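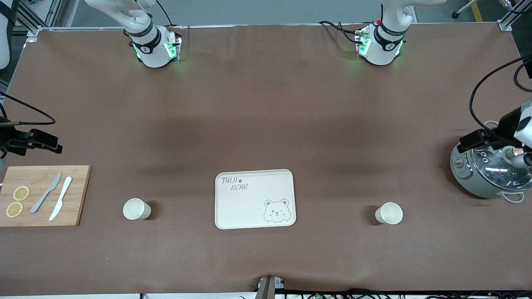
What is a work table?
A work table is a table used for making, mending, sorting or packing things. It differs from a dining table or a desk mainly in its strength, its height and the treatment of its top.

Work table

A work table has a flat top carried on legs, a frame or cabinets. The term overlaps with "workbench," which usually refers to a heavier piece fitted with a vise or other means of holding the work. In older trade catalogs the two words were often used for the same article. A sewing table with a bag or drawer below the top was also sold as a work table, chiefly for use in the home.

Construction

Tops are made of solid wood, layered board, steel, stone or plastic. Wood is common where hand tools are used, as it is less likely to damage a cutting edge. Steel is found in kitchens and in metal shops. Stone tops are used by pastry cooks and by some bookbinders, who need a surface that stays flat.

Legs may be fixed or adjustable. Long tables often have a rail or stretcher near the floor, which limits sideways movement but can get in the way of a seated worker's feet. Tables meant to be moved are fitted with locking wheels or are made in sections that bolt together.

Height

The proper height depends on the task. Fine work, such as watch repair or engraving, is done on a high surface so that the worker need not bend the neck. Heavy work, such as planing or kneading, calls for a lower one. Tables shared by several workers are often set to suit the tallest, and shorter workers are given a platform.

Coverings

Many tops are protected by a mat, a cloth or a sheet of board that can be replaced when worn. Felt and leather are used for delicate parts. Smooth coverings are easier to wipe clean, while textured ones help to keep small pieces from sliding.

Regional types

The Aguirre table is a narrow pine work table associated with the carpenter Crescencio Garrido. It has a top 120 centimeters long, 2 drawers on one side and 6 legs, the middle pair set slightly inward. Garrido's workshop produced 500 of them, most for basket makers and saddlers. Later copies by the firm Graketti have four legs and a single drawer. An original is held at the Candari craft museum, where it is shown each May with its first set of tools.

See also
Drafting table
Potting bench
Sawhorse
Trestle table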